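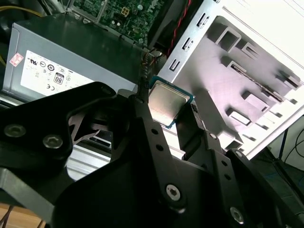
Mina Computer Refurbishment Project
Progress report to the Stesonis Fund
September 7, 2023

Dear friends at Stesonis,

We promised you a report once the summer was behind us, and as usual there is more to tell than will sit comfortably on a page. We have tried to follow the headings in your template, though one or two of them have run together, and we hope you will forgive us for that. If anything is unclear, do please ring the workshop, where the kettle is generally on and somebody will be glad to talk.

What your grant is for

As you will remember, the grant pays for the bench work on donated desktop computers: taking them apart, sorting the parts that are worth keeping, and building sound machines for households in the town who have none. The donations come mainly from offices that are changing their equipment, and they arrive in every sort of condition. We've had computers that only wanted a good clean, and we've had computers that somebody had plainly started to mend some years ago and then thought better of.

The award for this period was £2158, all of it for tools, small spares and consumables. Rent and heating are met from elsewhere and don't come into this report.

The workshop

We are now properly settled in the ground floor room at Fekwood Yard. The move took longer than we told you it would. The electrics needed looking at before we could put benches along the back wall, and then the benches themselves came in the wrong height and had to go back. It was a frustrating few weeks, and we did less building in that time than we wanted. But the room is a good one, with a decent north window, and the parts shelves are at last within reach of the people who use them.

We have split the work between two benches. Stripping down happens nearest the door, where the dust can be swept straight out, and the other bench is kept for the parts that need clean hands and a bit of quiet -- processors, memory and the final assembly. This sounds like a small thing, but it has made a great difference to how the days go. In the old place everything was done on one long table and it was quite usual to find somebody's screws in somebody else's motherboard.

Processors

Most of our thought this summer has gone into processors, so we would like to say a little more about those. The processor is the small square part with the metal lid that sits in the middle of the board. In a tired old office machine it is very often the part with most life left in it, and it is also the easiest one to spoil. The gold contacts underneath pick up grease from fingertips, and on many of the boards we see, the pins in the socket are so fine that a chip put down crookedly will bend a few of them and the board is finished.

When we wrote to you last we had lost more boards to bent pins than we liked to admit. We have since changed how we go about it. A chip is held by its edges only, it is lined up by the little notches and the corner mark before it goes anywhere near the socket, and it is then lowered and let go without any pressing. The old heat paste is wiped off the lid first with alcohol and a lint-free cloth. A faint smudge left on the metal does no harm, and we have had to talk one or two of our keener cleaners out of polishing! Fresh paste goes on just before the cooler, and not the night before, which was a habit we had slipped into at the old place.

Since the new routine came in we have lost two boards to bent pins, both in the first fortnight. We are rather pleased with that, though we know perfectly well that saying so in a report is asking for trouble.

Every processor that comes out of a machine now goes into a plastic tray with its own lid, and a paper slip saying which computer it came from and whether it has been tested. Before this we were wrapping them in whatever was to hand. The trays were bought with your money and were among the cheapest things on the list.

Power supplies

The other part we have been taking more seriously is the power supply, the metal box the mains lead plugs into. We don't open them, ever, and we say this to every new person on their first morning. A power supply can hold a nasty charge after it has been unplugged and the inside of one is no place for a learner.

What we do is read the label. It is surprising how much is printed on one: the voltages and the current for each, the total wattage, the safety marks, and on the better ones the 80 badge that tells you it wastes less electricity as heat. That last point matters to the families at the other end, who are paying for every unit they use, so where we have a choice we fit the more efficient supply and keep the others for machines that will only be switched on now and then. Anything with no safety marks on the label, or no label at all, goes to the recycler. So does anything that fails on the tester, or smells scorched, or has a rattle in it.

We have written all this up on a single sheet which hangs over the bench, and it has been redrafted several times by people who felt strongly about the wording. We enclose a copy.

People and learning

There are 14 people who come to the workshop regularly, and of those, seven had never had the side off a computer before this year. The sessions are informal. A newcomer starts by stripping down a machine that is already destined for scrap, so that there is nothing to be afraid of, and moves to the second bench when they feel ready. Some are ready by the second week. One gentleman has told us very firmly that he prefers taking things apart and has no wish to put any together, and he is so good at it that we have left him in peace.

The evening session has been slower to fill than the daytime ones. We think the buses are partly to blame, as the last one back through the estate goes rather early, and we're looking at starting and finishing sooner once the clocks change. We would welcome any thoughts you have from other projects you support.

Computers given out

We have passed on 90 finished computers in the period. The largest share went to families with children at secondary school, and others went to people looking for work and to a sheltered housing scheme that wanted machines for its common room. Each goes out with a keyboard, a mouse, a screen where we have one, and a printed guide in large type. We had hoped to send a screen with every computer, but donated screens have been scarce all summer and the ones we do get tend to arrive without their stands.

A few machines have come back to us with faults. The usual trouble was a tired hard drive, and we now replace any drive that gives the slightest warning in testing, even though it costs us a little more. One came back because it was too noisy for the flat it was in, which we thought quite fair, and we swapped the fan.

How the money has been spent

The larger part has gone on tools: two good sets of screwdrivers, a power supply tester, wrist straps and mats for both benches, and a magnifying lamp which has become everybody's favourite thing in the room. The rest went on heat paste, alcohol, cloths, the processor trays and replacement drives. We bought the drives through Mansour, a trade supplier on the other side of the Yard, who let us have them in small numbers as we needed them and took back the pair that were faulty. The receipts are all in the envelope with this report.

There is a small amount left, and we would like your permission to put it towards a second lamp. At present there is a certain amount of polite waiting about for the first one. If you would rather it were kept to the headings we first agreed, then it will go on drives, and we shall certainly use them.

What has not gone well

You asked us to be open about this, so we will be. The move set us back, as we have said. Our record-keeping during those weeks was poor, and there is a batch of memory we can't trace to any particular machine and have had to test all over again, stick by stick. We also took in one very large donation from an office clearance without looking at it properly beforehand, and a good half of it was fit only for recycling. It took up the whole of the storeroom for most of July. We now ask to see a list before we say yes, and we go and look if the list is vague.

Between now and the next report

Our open afternoon is planned for November, and we would dearly like some of you to come. People will be able to sit down at the second bench and have a go at fitting a processor themselves, on a board that doesn't matter. We also mean to finish the printed guide for the benches, which so far covers everything up to the cooler and then stops rather abruptly.

With our warm thanks, as ever, for your support and your patience over the move,

The workshop team
Mina Computer Refurbishment Project
Fekwood Yard

Enclosed: receipts, power supply sheet, draft bench guide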